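Giving up the storage unit

2023-03-16

We have had a storage unit since we moved to the smaller place, and as of this week we don't. It was meant to be for one winter. The company was Narnis, out past the rail yard, and the rent went up twice without either of us doing anything about it.

It was costing us 50 dollars a month at the start and a good deal more by the end. I added up the receipts and stopped when I got past 600.

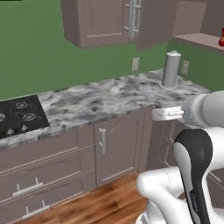
Most of what was in there was kitchen stuff and paper. The paper was easy: old tax returns, manuals for things we no longer own, my course notes from college. The kitchen boxes took longer. I had been telling myself we would want them once we had more cupboards, and I had a picture in my head of taupe uppers with plain silver bar handles and a long counter underneath. We rent. The cupboards we have are the cupboards we're getting, so 13 boxes went to the thrift store in two trips. I kept the good stock pot and a cookie tin of my grandmother's.

The couch was the real problem. It's a Grinberg, heavy as anything, and it didn't fit through our front door when we moved in, so it was never going to fit now. I listed it for free and it was gone in a day.

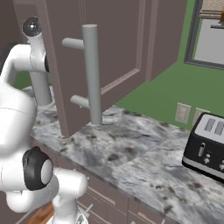

Cupboard door open, counter below.

I should have done all this in September, when the lease on the unit came up and they sent the renewal letter. I put the letter in a drawer. If you have one of these letters, check the notice period before anything else. Ours was 30 days in writing, and email didn't count.

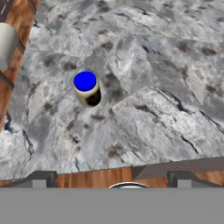

A reader, Stokura, wrote after my last post that the thing to do is photograph every box before it goes, then wait a month and see which ones you can still name. I tried it from memory and got to 8. The lock came home with me and is on the shed now.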